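Visit report: Afolabi furnished rentals, Plaltgate
April 17, 2025
Written by Bhavana Sundaram for the Pestutix members' page

Afolabi looks after 94 furnished apartments in Plaltgate. Since January it has used robots for part of the turnover work, mainly picking up linen and clothes. Five of us went to see it.

The apartments

Booker Pettigrew, the operations lead, took us through two units on the second floor. A cleaner opens the unit, checks the bathroom and kitchen, and sets out a basket. The robot handles the cloth items in the living room and bedroom while the cleaner does the wet work. Each robot is assigned 15 apartments. Kitchens are still done entirely by hand.

The living room was the more useful stop. It has a long gray sofa in rounded sections and a pale floor, and there is plenty of open space to work in. Pettigrew said the layout of a room matters more than its size. Thin table legs gave them trouble in the first weeks, and a few tables have been moved closer to the walls.
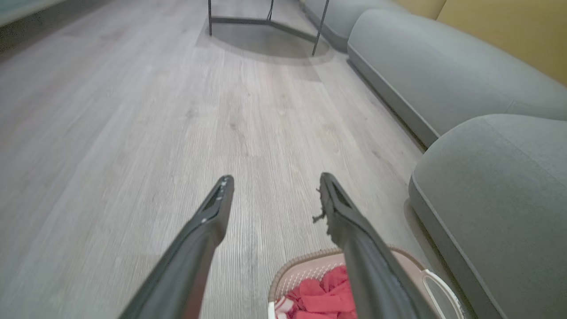
What the staff told us

Kiri Tapsell has cleaned here for six years. She bends less than she used to and her back is better for it. She also walks more, as she now covers two units at once. Her complaint was about being called back to a room when the robot stops and asks for help. On a bad day that breaks up every job she starts.

Ji-hoon Myung moved from cleaning to a robot support job, with 24 hours of paid training. He changes worn finger parts and reads the stop logs. His pay went up one grade. The cleaners' pay did not, and that is being discussed.

No jobs have been cut so far. Two people who left in January were not replaced.

Getting there

Take the 409 bus to Wukness Road and use the side entrance. Bring flat shoes. The next visit has six places left.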